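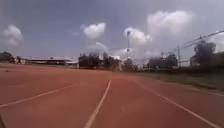

Jedar track runner - setup and upkeep notes

Maintained by Ebere Nnaji. Complaints to Ľubica Beneš, who enjoys them more.

What's in here

Setup notes for Jedar, our four-legged lane follower, plus the front camera stills from the Collcombe athletics track. 422 stills, low resolution, colour. The far trees are mush. The lane lines are what we care about.

Before a run

Charge both packs to 100 per cent. The gauge on the older one is an optimist, so check it with a meter. Tighten the 13 screws on the belly plate, then wipe the lens with the cloth in the lid of the case and not with your shirt, Ebere.

Stand the robot between two lane lines, facing up the straight. Run the Stenik calibration script and leave it alone until it beeps twice. One beep means it has found the horizon and is feeling smug about it.

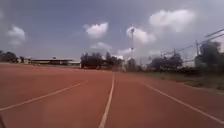 Lane detection is tuned for white paint on red rubber. Where the paint is faded, raise the contrast setting to 3 and no further. At 4 it follows shadows.

If the dark curve of the front shell creeps into the bottom left of the view, the camera mount has slipped. Loosen the collar, turn it a hair to the right and redo the calibration. A sliver in the corner is tolerable, as the Fashola filter masks it.

After a run

Brush the grit out of the foot pads. Check the knee seals for nicks. Spares are in the grey drawer, under the spares for the robot we no longer own.

Known problems

The left rear knee clicks. We've replaced the bearing, the seal and the bolt, and it still clicks.

Outer lane stills need relabelling where the line meets the grass. Ľubica has started.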